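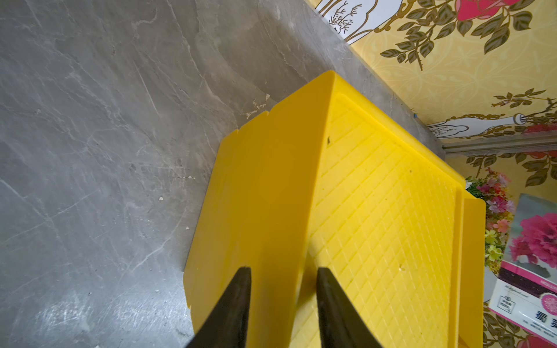 What wood should I use for the wing ribs on a rubber powered scale model? Medium-light quarter grain balsa, 1/32 sheet for anything under 30 inches of span, and 1/20 if you go bigger.

I get asked that more than anything else, so it goes at the top. The rest of this post is about the Nastdale, which is the model I have been building since the weather turned bad last fall.

The Nastdale is a high wing cabin job, 29 inches across, from a plan I bought in a bundle at a swap meet. The bundle cost me less than a sheet of decent plywood. There were five plans in it, two with mouse damage, and this one had been folded so many times that the fuselage side view was separating along the creases. I taped the back with document tape and scanned it before doing anything else. If you have old plans, scan them first. I checked the scan against a steel rule and it had shrunk a little in one direction, so I corrected it before printing.

The fuselage is the usual box of 3/32 square with formers and stringers added on top. I built the two sides one over the other with plastic wrap in between. They came off the board matching, except at the rear window post, where one side had slipped. I cut that joint out and did it again with the crosspieces already in place, which was fiddly but worked.

The plan shows the landing gear wire bound directly to a former with thread. I have broken enough of those to know better. I sandwiched the wire between two pieces of 1/32 ply and glued the whole thing across the bottom longerons. It adds a little weight, but it is forward of the center of gravity, and short nosed models need weight there anyway.

For the wing I cut the ribs by the stack method. Two ply templates, a stack of blanks between them, pins through, then a sanding block. The tips are laminated from three strips of 1/32 basswood soaked in hot water and pulled around a foam core form. I left them on the form overnight. One came out with a gap on the inside of the curve and I filled it with thin glue and dust.

Covering is Promine tissue, the lighter grade. I had a roll of it left from two models ago. It has a definite grain and it tears cleanly along it and badly across it. Run the grain spanwise on the wing and lengthwise on the fuselage. I preshrunk the tail pieces on a frame so they would not warp, and I did not bother for the wing. The left panel has a small amount of washout that I did not build in. The right panel has none. I steamed the right one over a kettle until they looked the same.

The plan calls for two coats of dope. I used one coat of thinned dope and stopped when the tissue no longer felt porous when I blew on it.

The propeller is a Naneline plastic one, cut down at the tips and balanced. I know carved props are better. I can carve one, and I may later, but I wanted to trim the model with something I would not mind snapping. The nose block is removable, with a keyed plug, and I drilled the thrust bearing hole oversize so I can shim for down and right thrust.

Motor is a single loop of 1/8 rubber, braided. I tested a spare loop on the bench with a winder and it broke at 1889 turns, so I will keep well short of that. For the first flights I plan to put in 200 and see what the glide does at the end.

I have not flown it yet. I did some glide tests over long grass on 28 April 2025 and it needed clay in the nose, more than I had hoped. After that it went out flat with a slight left turn. I left the turn alone.

Still to do:
Windshield. I made a paper pattern and it is slightly too narrow at the bottom.
Wheels. The ones on it now are borrowed from another model and are too small.
Registration letters, cut from black tissue.
A stooge for winding, as the old one has a bent pin.

There is an indoor meet in July that I might take it to, although it is really an outdoor model and the hall has low beams. If the wheels are done by then I will at least bring it for the static table.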